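Small Wooden Boxes and Drawers: A Gallery

Pale wood box with a black handle on its side panel, standing on the brown table.

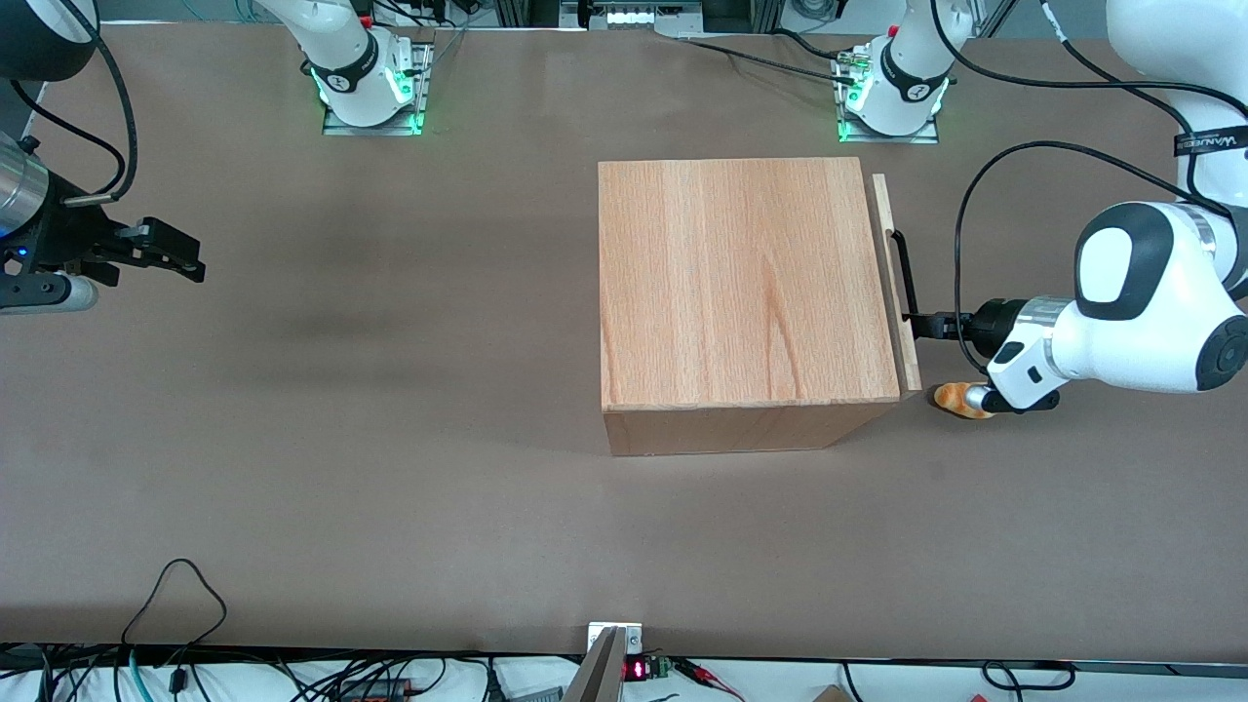 About this collection

I am Zorica Leka, and this page belongs to a hobby that became bigger than I planned. I like small wooden boxes, the kind which fits on a table and has one part that opens. It can be a drawer, a lid that slides, or a panel that you pull by a handle. My friend Cledwyn Rosser likes them also, but he likes to build them and I like mostly to look at them and to write about them. Together we call our page Stukham, after a box we once tried to repair and could not.

In the picture you can see what I enjoy in this type of box. The shape is almost a cube. The grain on the top goes from back to front in straight lines, and the wood has a light orange tint there, while the front is a little darker. The panel at the side is thin and goes up slightly higher than the top of the box. Between the two there is a narrow gap. The black handle is a simple curved loop near the middle of the panel's height, and I think it looks very good against the pale wood. There is also something small in orange and yellow on the table, with a round and lumpy shape, like a toy bread roll.

Why the handle matters

Many people look first at the wood. I look first at the handle. A knob is pretty, but you must hold it with the ends of your fingers, and if the drawer is tight the fingers slip. A loop gives you something to pull. On a small box I prefer the loop to be thin, with enough space behind it for one finger.

Cledwyn does not agree with me completely. He says a knob needs only one screw and a loop needs two, and two holes can be drilled wrong two times. He lost a nice front panel in this way in September and he still talks about it.

How to keep a sliding part moving well

These are notes from our own table, and other people may do it differently.

Pull straight. If you pull a short drawer from one corner it will turn a little and stop. Hold the box with one hand and pull from the middle with the other.

Use wax and not oil on the edges that slide. A plain candle is enough. Rub it on the bottom edges of the drawer, push it in and out a few times, and wipe off what is left.

If it sticks only in the humid months, wait before you sand. I sanded a drawer in summer once, and by winter it was so loose that it fell out when I lifted the box.

When you do sand, use a 200 grit paper and go with the grain. Stop often and try the fit -- it is easy to take off more, and you can not put it back.

Check the screws of the handle from the inside. A quarter turn is usually enough. In soft wood a screw that is too tight will make the hole bigger.

On finish

I am often asked what to put on pale wood so that it stays pale. Most oils make it more yellow, and some people like this warm color. If you do not, try a clear water-based finish on a piece of scrap first and leave it by a window for 7 weeks. Cledwyn uses a paste he mixes himself and calls Liltance. He has promised to write down the recipe for this page, but until now I have only half of it, on the back of a receipt.

The inside of a drawer I leave without any finish. A closed drawer keeps the smell for a long time, and then everything you put inside smells the same.

If you want to send us a box

We are always happy to see boxes from readers. Write us the size, the kind of wood if you know it, and how it opens. Please tell also if the handle is original or if it was changed later -- for me this is the most interesting part. We can not say what a box is worth, so please do not ask for a price.

Next I want to prepare a page about lids with a hidden groove. Cledwyn has two of them half finished, and one opens already.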